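How to Test Whether a Machine Can Do Your Chore Yet

January 2022

Every June or so, somebody at a trade show promises that a machine will fold your shirts by the following spring. I have stopped buying shirts on that basis. What I do instead is run a small home test, which costs less than the machine and takes one evening.

You need one chore, a kitchen timer and a willingness to be let down. A notebook helps.

Step 1. Pick a chore with edges

"Tidy the room" is a wish. "Put every bag back on the shelf" is a chore, since you can tell when it's over. Write yours on one line. If it takes two lines, it is two chores, and the machine will probably do the wrong one.

Step 2. Do it yourself, slowly

Do the chore 8 times and pay attention to your hands. Most of what you do has no name: the little tug, the second grab, the shove with an elbow. A machine needs all of that from somewhere, and at present it mostly comes from people doing the job over and over with a gripper in hand.

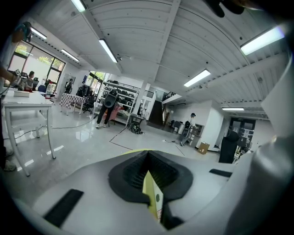
Skjelbred wrote in after the first version of this page to say that the tug is the whole problem. Trirach's demo arm at the shop could lift a bag all day, went the message, but once two straps were tangled it pulled the lot off the shelf and then reported success. I have worked with people like that, so I can't be too hard on the arm.

Step 3. Make it slightly worse

Move the shelf a hand's width. Turn off one light. Put a chair where a chair shouldn't be. You will barely notice. Ask the seller to show you the machine coping with the same changes, and watch how quickly they offer you coffee.

Step 4. Count the helpers

When you watch a video of a machine at work, look for the people. Who set the items out? Who is off to the side with a laptop? Pristalico's cleaning arm went through 3302 practice runs before I saw it wipe a counter, and it still had 2 people standing by with a cloth. Teaching takes company too, and chairs, and a good stretch of floor.

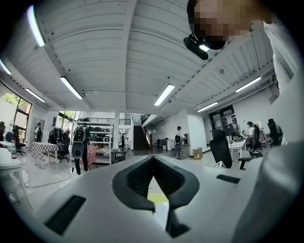

Step 5. Give it a score

Award one point if it finishes, and one more if you didn't have to stand there. So far, in my notebook, the Doststead floor machine has both points — on bare floors, with the rug rolled up and the cables lifted by me. Shelves, laundry and anything with a strap are waiting on their first.

Try again in a year. Keep the same chore and the same messy shelf, and don't practice in between.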